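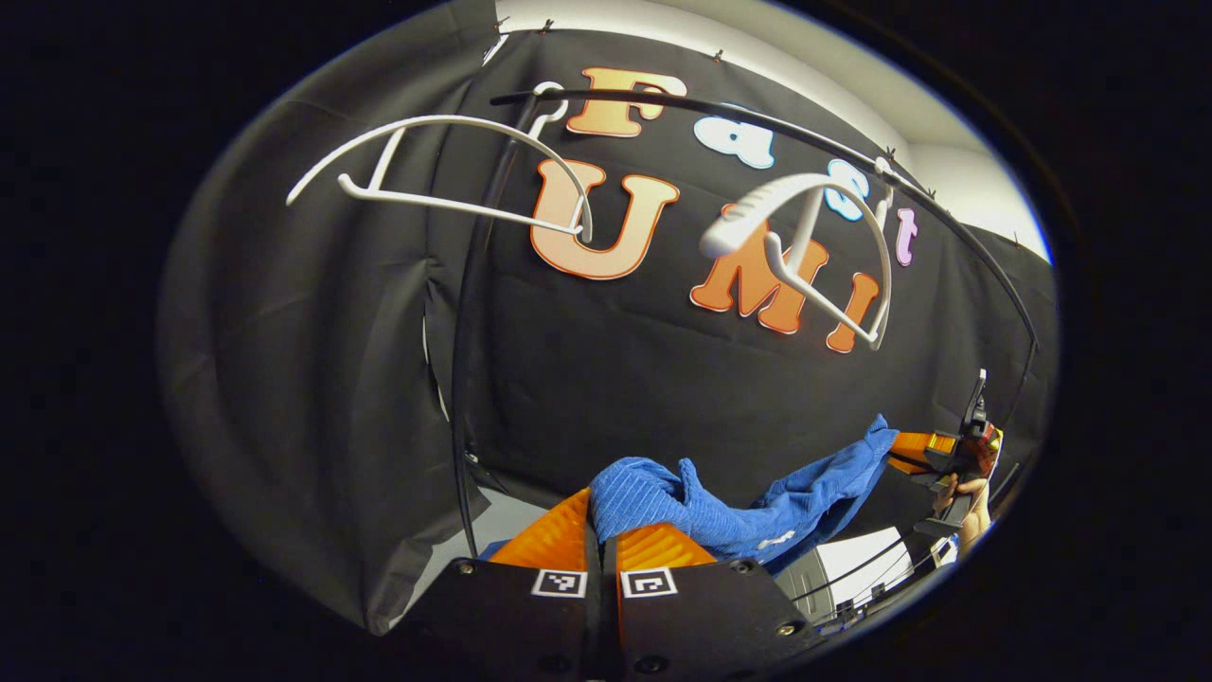 Figure 1. The blue ribbed towel, bunched at one side and twisted towards the other, in front of the black cloth.

Care and Storage of Towels in a Shared Workroom
Project report, second semester
Group: Mei-kuen Chou, Unai Robles, Szymon Kołodziej
Supervisor: Bogumił Ostrowski
Submitted: Wednesday, March 22, 2023

1. Introduction

In the course Household Textiles every group must choose one ordinary textile and study it during the semester. Our group has chosen the towel. The reason is simple: the workroom in the Lirano building has a cupboard full of towels, and the students of all years use them. At the start of our project the towels were put in the cupboard in many different ways, and it was difficult to find a good one. We wanted to learn which way of folding is suitable for this cupboard, and how the towels change their form when they are pulled and twisted.

2. The towels

The cupboard had 124 towels in it when we made our list. Most of them are smooth terry towels, which the school bought from the firm Sikora. The others are of mixed origin, and some have lost their labels, so we could not read the washing instructions.

For the handling part we decided to use a ribbed towel in royal blue (Figure 1). The ribs make it look a little like corduroy. It still has its small white label. We liked this towel for our work because the ribs show the direction of the cloth. If a smooth towel is twisted, it is hard to follow where the cloth goes, but with ribs the eye can follow it more easily. Also the strong blue is easy to see on black.

3. The room

The handling work was done in front of the wall with the black cloth. The cloth is fixed with small dark clips along the top edge and it hangs in loose folds. On it there are large cut-out letters in a cartoon style. Above the cloth the white wall is free, and this part of the room is very bright. We first wanted to iron the black cloth, but Mr Ostrowski said that the wrinkles do not disturb the work, and he was right.

The folding was done on the long table near the cupboard. The shelf of the cupboard is 80 cm wide, and this measure decided many things later.

4. Method

We compared 2 ways of storage: the flat fold and the roll. For the flat fold, the towel was laid open, folded in half along the long side, and then in three parts. For the roll, the towel was folded in half only once and rolled from the short side. Each of us practised both ways before we started, because at first our folds were quite different from each other. Szymon's rolls were always tighter than the others, and we had to do part of the work again.

In the second part we looked at handling. A towel was held at both ends and pulled or twisted, and we made notes about its form. When a towel is held like in Figure 1, the cloth collects into a thick knot at one side and becomes a narrow strip towards the other. Afterwards we laid the towel on the table, smoothed it with the hand and folded it again.

5. Results

The flat fold gave straight piles, but the lower towels were hard to take out. When somebody pulled one from the middle, the pile often fell over to the side. The rolls were easier to take, and the colours could be seen from the front. However, the thin towels opened again after some days on the shelf, above all the old ones.

The ribbed towels were a special case. They made thicker folds than we expected, and the flat pile did not stay level. As rolls they kept their form well. After twisting, the marks on the ribbed cloth were not easy to see, while on the smooth towels the creases were clear and had to be pressed out by hand.

6. What we changed

The ribbed towels are now rolled and stand on the upper shelf. The smooth towels are folded flat in low piles – not higher than the hand can hold. The towels without labels have their own basket, and the next group can decide what to do with them. Unai wrote a short instruction with drawings, and it hangs inside the left door of the cupboard.

7. Open points

We did not study how washing changes the ribs, and we had no time to compare different ways of drying. The cupboard should be checked again in August, when the summer course has finished. We thank Eustaquio Magaña for the key to the workroom and for his help with the first list.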